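Nendano Slapback 12
Tape-style echo for guitar, upright bass and anyone who hiccups when they sing

In stock. Ships from Larnstead.

Every echo pedal made since the seventies has promised to sound like a cathedral, a canyon or the inside of a whale. The Slapback 12 sounds like a cinder block hallway behind a radio station, with one repeat, a short one, and a bit of dirt on it. If you play rockabilly you already know why you want that. If you play ambient music, we make nothing for you and wish you well.

We started building these because our own bass player's tape machine weighed more than the bass and ate a reel every other weekend. He hauled it up club stairs for years on the grounds that digital delay sounded "like a dentist." The first Slapback was our attempt to get him to stop saying that. He now says it sounds like a pretty good dentist.

What it does

You get one echo, landing close enough behind the note to feel like a shove. Turn the Time knob up and it moves back a little. Turn it all the way up and it moves back a little more, and that's the end of the knob. People write to ask for a long delay mode. We read every one of those messages.

The Wear knob takes the top off the repeat and adds some wobble, the way a tape loop does after a summer in the van. Players tend to park it just under halfway. Past three o'clock it starts to sound seasick, which has its uses on a ballad.

The Level knob goes from polite to louder than you are. We left that last stretch in after an argument.

There is no screen. There is no app. There are no presets, unless you count the strip of masking tape you're going to put under the knobs and write on.

The upright bass question

Slap players get their own input. It has a high impedance front end meant for piezo pickups, and a switch marked Click that rolls the low end out of the echo and leaves the dry signal alone. Your root notes stay put and only the slap comes back around. Without it, a doghouse bass through an echo turns into furniture being moved upstairs.

If you run two pickups, blend them before you get to us. The Dukata two-channel preamp does the job nicely and fits on the same board. We sell it too, so weigh that advice accordingly.

Vocals

There's an XLR in and out on the side for singers. It does not supply phantom power, so bring a dynamic mic, preferably one that looks like the grille of a Buick. Set Time low, Wear low, and Level a touch higher than you think is decent. Warn the sound man before you plug in. He will otherwise assume the monitors are broken and spend your first song fixing them.

Finish and build

The case is folded steel with a powder coat in Seafoam, Oxblood or Hearse. Hearse is black. It outsells the other two combined and we've stopped pretending to be surprised. Knobs are the chicken-head type, easy to find with your foot and, according to the mail we get, easy to lose with it. Spares are in the box. 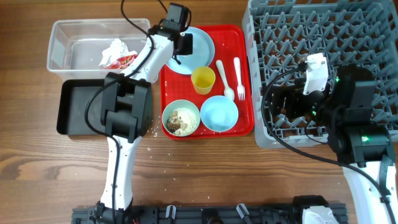

The footswitch is the soft kind, with no clunk through the PA during the quiet verse. Jacks are bolted to the case and wired by hand to the board, so when the drummer trips over your cable the cable loses.

Power

Standard nine-volt, center negative. There's no battery compartment. We tried one, and it mostly served as a place for people to leave a dead battery until the middle of a set in December.

What's in the box

The pedal, a power supply, four spare knobs, rubber feet you can stick on or not, and a manual that fits on one side of a card. The other side has a sticker. Put it on your case, or on somebody else's.

Specifications

Echo time: 47 to 160 milliseconds
Repeats: one
Inputs: instrument, piezo, XLR
Outputs: instrument, XLR
Controls: Time, Wear, Level, Click switch
Current draw: 90 mA
Finishes: Seafoam, Oxblood, Hearse
Weight: less than the tape machine

Why the 12?

It was the twelfth prototype. The eleventh picked up a country station and, on one memorable evening, a taxi dispatcher. We kept it, and it still gets requests.

Warranty and repairs

Covered for five years against anything that's our fault. Beer is not our fault, though we've fixed plenty of beer and the rates are reasonable. Pomade in the pots is a cleaning job, not a defect. Send the pedal with a note saying what it's doing wrong. "Sounds weird" is not enough to go on, given what it's built to do.

Goes well with

Kurek spring reverb, small
Dukata two-channel preamp
Nendano cable, coiled, in a color to clash with your jacket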